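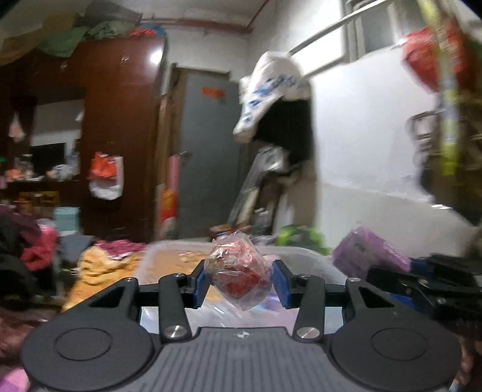 Crinkly plastic and the planner that believed in it

9/9/19

I have spent most of August on clear film. If you write grasp software for long enough, you end up with a list of things you wish people would stop wrapping other things in, and clear film is now at the top of mine. A red cube is easy. Put the same red cube in a loose clear bag and my segmenter decides it is a red cube plus a small herd of white ghosts, each with its own opinion about where the edges are.

The ghosts are highlights. They slide around whenever the view moves, so the mask flickers, so the width estimate flickers, and then Brornico (my planner, named after a typo I was too tired to fix) asks for a new finger opening on every frame. In replay it looks like the gripper is chewing.

Ching-wen Au suggested I stop trusting single frames and take a median over 4 of them. I told her this was crude. I then spent two evenings on a very elegant tracker, deleted 600 lines of it, and took a median over 4 frames.

The other fix was in the labels. I had been marking the bag as part of the object, which seemed fair, as the pads press on the bag. But the loose bits stick out every which way and the width came out far too big. Now there are two masks, one for the solid thing and one for the wrapping. The planner closes on the first and treats the second as weather.

Zhiqiang Xu wants to know what happens when the wrapping is the same color as the room. Rooms with blankets, bags and shiny wardrobes in them have a lot of colors to offer, so he has a point, and I have put it in the tracker as issue 76, where it can get to know the others.

Next up is the close command, which still runs three frames behind the mask. I think it's a buffer. I thought that last time too.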